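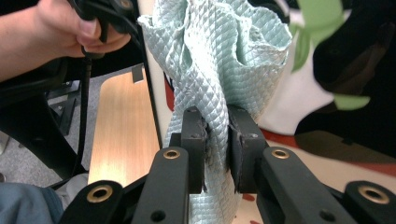
Briko Terrain Paint Set – Temperate Battlefield

Ten acrylic paints and two washes for painting bases, boards and scenery at wargaming scales. The set is made by Briko and packed in a card tray with a paint guide.

Code: BRK-TB
Bottle size: 17 ml dropper
Finish: matt, except the two washes, which dry satin
Suitable for: plastic, resin, metal, MDF, cork, extruded foam (not uncoated polystyrene beads, see below)

What's in the set

Wet Earth
Dry Earth
Clay
Hedge Green
Pasture
Straw
Field Grey Stone
Pale Stone
Road Dust
Bone White
Brown Wash
Green-Black Wash

The colours are meant to be used in pairs, a base coat and a drybrush. Wet Earth goes under Dry Earth, Hedge Green under Pasture, and so on. Clay and Straw sit between the others and will mix with anything in the set. Bone White is there for edge highlights and for lightening the stone colours. It is a little thinner than the rest and needs a good shake.

How far it goes

We used one set on a table of 6 mm Napoleonic scenery and had paint left over in every bottle apart from Dry Earth. If you are basing infantry on 25 mm rounds, one bottle of Wet Earth covered 100 bases for us in a single coat over black primer. Large boards are another matter. For anything bigger than a couple of feet square, buy a tub of household emulsion for the ground colour and keep these for the top layers.

Using the set

Prime first. Wai-kit Mok, who painted the demonstration hills in our shop window, uses the Arnetti black spray on MDF and resin, and brushes on two coats of PVA and black paint where there is foam. Spray primer will eat into foam, so please don't skip that step.

Put the base coat on with an old flat brush. It doesn't have to be neat. Leave it overnight if you have used a lot of filler or sand, as the texture holds water and the drybrush will drag if it is still damp underneath.

Apply the wash before the drybrush. Brown Wash can go on straight from the bottle over earth and stone. Green-Black is strong and we would cut it with the same amount of water, at least the first time.

Drybrush from the top down with most of the paint wiped off. Road Dust over everything at the very end, kept light, ties the board and the figure bases together.

A note on foam

Early copies of the paint guide said the washes were safe on bare polystyrene. They won't melt it, but they soak in between the beads and leave dark rings that are hard to cover. Seal it first. The corrected guide has a July print date on the back page.

Matching older Briko paints

Hedge Green and Field Grey Stone are the same as the single bottles in the main Briko range. Pasture is slightly yellower than the old Pasture Green, enough to show if you put new bases next to old ones. Clay has no match in the range and can't be bought singly at the moment. We have asked.

Goes well with

Kinsella static grass, 2 mm and 4 mm, summer or late summer mix
Kinsella fine basing grit, 800 g tub
Alum drybrush set, three round brushes
Arnetti matt varnish, spray or bottle

Customer comments

"Good coverage and the earth colours are spot on for my Normandy boards. I found Straw too bright on its own and mixed it with a bit of Clay." – Hsin-yi Kwan

"Fine set. One dropper was blocked on arrival but a pin sorted it. Would like a bigger bottle of Dry Earth." – Gilmar Conceição

"Bought for ruins and used the two stone colours for nearly all of it. The Green-Black Wash makes a decent damp patch at the foot of walls." – Svenja Zwahlen

Delivery and returns

In stock and sent second class unless you choose otherwise at checkout. Orders for Christmas should be with us by 5th December if they are going outside the UK. Paints can't go by airmail to some countries, so check the list on the delivery page before you order. Unopened sets can be returned within 30 days. If a bottle has leaked, send us a message with your order number and we will replace that bottle – there is no need to send the whole set back.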